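# Sobre nós

A Selano é uma oficina-escola de impressão manual. Começou com duas mesas emprestadas e um curso de carimbos que Kha Lương dava à noite, depois do trabalho na tipografia Pastau. Hendrik Timmermans inscreveu-se como aluno, ficou para ajudar com as tintas e hoje coordena a formação.

Ensinamos a gravar, a entintar e a imprimir à mão, em papel e em tecido. As turmas são pequenas e cada aluno tem lugar fixo na bancada até ao fim do curso. Nas primeiras aulas usa-se uma só cor e papel branco, sem preocupação com o desenho. Interessa perceber quanta tinta o carimbo leva e que força pede a mão. As folhas de prova não vão para o lixo: ficam na sala até à aula seguinte, para serem comparadas.
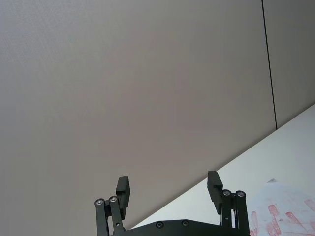
*Folha com marcas a vermelho, sala de provas.*

Uma marca borrada costuma ter excesso de tinta ou um pequeno deslize ao levantar o carimbo. Uma marca desmaiada pede nova carga. Os alunos escrevem a lápis, no verso, o que mudaram de uma prova para a outra – tinta, papel, pressão – e guardam as folhas numa pasta que levam para casa no final.

O arquivo da escola tem quase 500 provas, entre trabalhos de alunos e encomendas antigas. Pode ser consultado durante o horário das aulas, com marcação. As folhas da coleção Đặng só se consultam na presença de um formador.

Também fazemos pequenas tiragens, até 100 exemplares, para editoras e lojas. A série de etiquetas Skellora foi toda impressa aqui. Os pedidos são recebidos na secretaria, com uma amostra do papel pretendido.

A escola fecha em agosto. As inscrições para os cursos de outono fazem-se na secretaria ou por correio eletrónico.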